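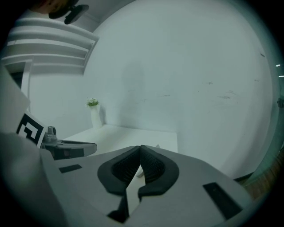 The white table against the wall, with the slim vase at its far left.

Dagmar Jireš painted the room herself, over two weekends in December, and she would do the wall differently if she had it again. "I'd use a better roller," she says. "I bought the cheap one and I was picking fluff out of the paint until dark."

The wall is white, and so is the table in front of it. She rents the room above a shoe repair shop in Jumville and uses it for whatever needs a clear surface that week. Before that she worked at one end of her kitchen in Germont for six years, and before that she managed the counter at Tapia, a homewares shop that closed when the owners retired.

It was at Tapia that she began arranging small flowers in single vases. The shop sold vases and they looked odd standing empty on the shelves, so she started bringing in cuttings from her yard. Customers asked to buy the vase with whatever was in it. "I said you can have the stems for nothing, they'll be dead by the weekend. They wanted them anyway."

The vase on the table now is white and holds a small cluster of green leaves with tiny white flowers. I asked whether she had thought about putting something brighter there.

"People do ask me that. My sister brought me a bunch of orange gerberas when I moved in and I put them in a jug on the stairs. I like them on the stairs. On the table I want something I can look past."

She keeps the vase well over to the left, by the wall. For the first few months it stood in the centre, and she kept moving it to the floor whenever she needed to lay something out, then forgetting about it and kicking it. One vase was broken that way. She still has the bottom half and keeps pencils in it at home.

In the afternoon it throws a faint shadow on the wall, which she hadn't planned. "The old kitchen had tiles, so you never got a shadow you'd notice. It took me a while to see it here. Now if I shift the vase I look at where the shadow's gone."

Her neighbours at Nitach, the framing workshop across the landing, have offered her prints for the wall more than once. She has taken two and hung both in the hallway. The wall behind the table curves, and she says a frame won't sit flat on a curve no matter how you hang it. She also spent 300 dollars on paint and filler and would rather not put a nail in it.

The colour took some choosing. The paint shop had so many whites that she brought home a bag of cards and taped them up in a row, and after a few days she could tell only three of them apart. She went with the one in the middle. The receipt is pinned up inside the cupboard door with the tint number, 507, circled in pen, in case she needs to match it.

"You do need to match it," she says. "I've touched up that corner by the door twice already. The door handle hits it."

I asked what she does to keep a white table clean. She wipes it with a damp cloth when she arrives and again when she leaves, and uses a bit of bicarb on anything that stays behind. Coffee is kept on the windowsill. Tea is allowed. Turmeric was a mistake made once, during a lunch, and it faded after a month or so near the window.

The flowers get fresh water every second morning, and she trims the stems while she's at it. A narrow neck means only a few stems will go in, and she says that suits her budget. She picks most of what she uses along her back fence. When the yard has nothing, she goes to the market late in the morning and buys the small filler bunches that florists put around roses.

"They're cheap, and they last. Roses drop petals everywhere and you're sweeping all week."

She has been in the room for over 20 months now and the lease comes up again in autumn. The landlord has mentioned knocking through to the room behind, which would double the space and take out part of the wall. She hasn't given him an answer.

"I could use somewhere to store things. I'd have a proper sink too, and at the moment I'm carrying water up from downstairs in a milk bottle. But then I'd have to paint again, and I've given away the ladder."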